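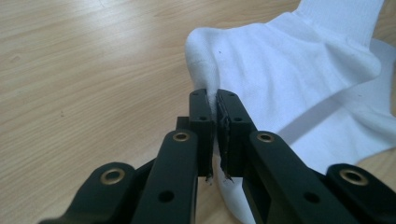 Comparing Two Finger Pads on a Hand-Held Gripper
Project report, 1 May 2020

For my half of the gripper project I got the job I wanted, which was fingertips! Reda Zaki took the linkage and the handle, and I got the bit that touches things. The plan was to pick up thin, floppy stuff off a table with two different pad materials on the same tool and see which one I'd rather live with. We called the tool Grollel (long story, bad handwriting) and it has no motor, you just squeeze it, so whatever went wrong was down to me or the pads.

What I compared

Pad A was the soft grippy sheet, cut with scissors and glued on. Pad B was bare plastic, scuffed up with sandpaper so it wasn't totally slick. I did 36 picks with each, half at the cuff and half at the heel, and I laid the sock out again after every single one. My back did not enjoy this. A pick counted if I could lift the sock and hold it up for 5 seconds.

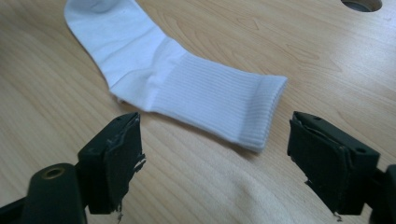
Pad wear turned into a much bigger part of this report than I'd planned. I started with the idea that I'd cut the pads once in February and forget about them, and Samer Kanaan (our lab instructor) told me to write down their condition every time I sat down to test. Good call! The soft layer peels from the edges in, and by the time you've got torn flaps like these hanging off both fingers, the cuff has something to snag on when you close in from the side. The ribbing seems to make it worse, though I only have my own notes to back that up. I ended up trimming the flaps twice and regluing one corner, and I marked in my table where each trim happened so the rows before and after don't get mixed.

Even in that state pad A won pretty easily. It missed 2 picks out of 36 and pad B missed 8, nearly all of them at the cuff, where the knit lies flat and the plastic just slid over the top. At the heel there's usually a fold to grab, so both pads did fine and I could hardly feel a difference in my hand. 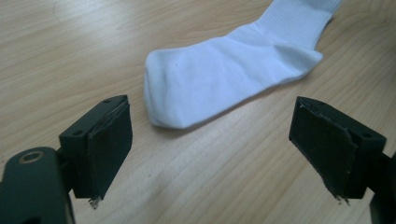 What I'd change

First, the glue. I'd like to try a pad that wraps over the tip and gets clamped under the screws, so there's no loose bottom edge to start peeling. Reda thinks the finger would get too fat to slide under a hem and he may be right, so we'd print one and see. Second, I'd test more than one kind of fabric. A dish towel and a T-shirt are next on my list, and the sheet with all 72 picks is in our shared folder if anybody wants to check my math.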